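Shelter Stocks and Siren Tests: A Planner on What the Inventory Shows

Saturday, February 10, 2018

Nathalie Hoekstra spent most of January in basements. Her firm, Lurnine, was hired by the port district of Carbone to check every public shelter on the civil defense register, a list last revised before most of the buildings above it were renovated. The contract covered doors, air filtration, water storage, signage and the siren network. It did not cover what she calls the harder question, which is how residents would reach a shelter in the time the siren gives them.

“The register had 205 sites on it,” Hoekstra said. “A site is a line in a spreadsheet. It has an address, a capacity and a date. The date is when somebody last opened the door, or in some cases when somebody last said they had.”

Her team sorted the sites by whether they could be used within a day of notice. Of the 205 listed, 100 met that standard. The rest fell short for reasons that were mostly dull. Door seals had hardened. Hand cranks for the ventilators had been removed and stored elsewhere, or not stored. Several entrances opened into retail space that had changed hands, and the new tenants had no record of an access agreement.

“People expect to hear about cracked concrete,” she said. “The concrete is fine. What fails is rubber, paper and keys.”

The largest site on the register, a two-level garage built as a dual-use structure, is rated for 3000 people. Hoekstra does not dispute the floor area but questions the rating. The original figure assumed seated occupants, no vehicles and a stay of a few hours. A garage in daily use is full of cars, and the clearance plan depends on owners coming back to move them.

“You can tow, but towing takes hours per row,” she said. “The warning time we were asked to plan for is much shorter than that. So the 3000 is a number for an empty garage, and it should be labeled that way.”

Filtration was the most technical part of the review. The older shelters use a coarse prefilter, a particulate stage and a carbon bed in series. The carbon takes up moisture during storage if the housing is not sealed, and its capacity drops with no outward sign. Lurnine pulled samples from each sealed unit and sent them to Eselix, a testing lab, for breakthrough measurement. Units with broken seals were not sampled.

“If the seal is gone, I don't need a curve,” Hoekstra said. “I replace the bed.”

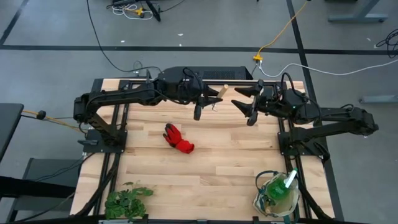 Two robot arms mounted at a wooden worktable.

The district also asked whether personal masks should be issued to households, an idea raised twice at public meetings over the winter. Her report advises against it for now. Masks come in sizes, filters expire, and fit has to be checked on the person who will wear it. A mask handed out in a box and left in a closet gives an unknown level of protection, she said, and the district would have no way to track it.

She was asked whether that position might look like complacency, given how openly some governments have begun to talk about preparing their populations.

“I can't rate the threat. That isn't my trade,” she said. “I can tell you what a given amount of money does. The same budget that buys masks of uncertain fit will reseal doors at a large share of the failed sites. I would do the doors first.”

The siren network received a separate chapter. It is controlled through Hollix, a dispatch system the district shares with its flood service. Response was good in the center and poor along the outer docks, where 4 sirens did not sound during the January test. Two had power faults. The other two had been taken off the schedule during roof work and never put back.

“The system reported all of them as healthy,” Hoekstra said. “It was checking that the radio answered. It wasn't checking that the horn made noise. Those are different tests, and the second one needs a microphone or a person.”

Her recommendations run to nine pages. They include a yearly door opening at each site with a signed entry, a key held at the nearest fire station, and a public map showing only the shelters that passed. The last item has met some resistance at the district offices, where officials worry that a map with fewer sites on it will cause alarm.

Hoekstra said she had heard the objection and had left the item in. The map in use today sends people to all 205 addresses. The district council is due to take up the report in the spring, starting with the door seals, and has asked for a cost per site before then.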